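Trernitine Grasp Planner for Soft Goods
Wrist-camera perception and grasp planning for cloth, knitwear and other floppy things

Rigid parts are kind to a planner. Socks fold, bunch and hide their own edges, and we've had a great time writing software that copes with them! Trernitine reads the wrist camera, finds a fold or edge worth pinching, and plans the approach around whatever else is on the table.

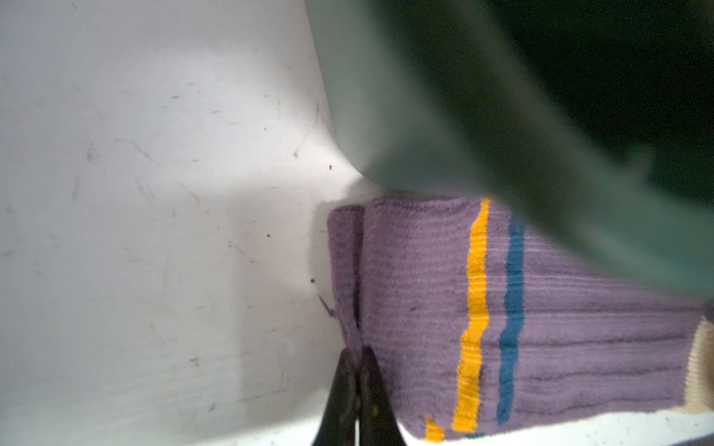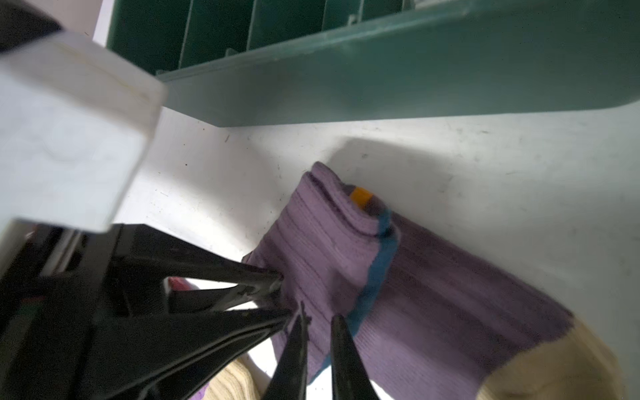

Purple ribbed knit on a white tabletop, seen from the wrist.

What it does

Fold finder. Looks for raised flaps and cuffs that fingertips can close on, and ranks them by how much fabric is likely to come along. Stripes and colour changes are treated as surface pattern, so a bold band of yellow or blue isn't mistaken for an edge.

Clearance planning. Trays, bins and dividers go into the model as keep-out shapes. You set the margin in millimetres and can watch the planned path in the viewer before anything moves (our favourite part of the whole package).

Close-range mode. Takes over for the last 200 mm of the approach, when the fingers themselves fill a good part of the view. The finger mask is made once during setup and saved with your tool profile.

Grasp log. Keeps the last 400 attempts with camera stills, the chosen grasp point and the runner-up. Idun Amundsen wrote the replay tool, and it's a joy to scrub through.

What you'll need

One colour wrist camera
Two- or three-finger gripper profile
Linux computer with 2 GB of free disk space

Current release: 228
Setup questions go to Viorica Ionescu at the Ekthorpe office. The next release is planned for November, with a better viewer for grey and off-white fabrics.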